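How to run a first-week check-in with a new hire

I love this little meeting! Book it for day four or five, keep it under half an hour, and tell your new person beforehand that it isn't a review.

Start with two easy questions: what has surprised you, and what are you still waiting for? Then stop talking. Write the answers down as they come – their words, your pen.
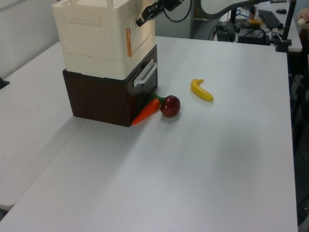

Next, pick one thing you can fix by tomorrow and fix it. A missing login is perfect. Farzana Chaudhry taught me this at Lakton, and I've used it with every starter after that.

Finish by setting the next chat, about 8 days out.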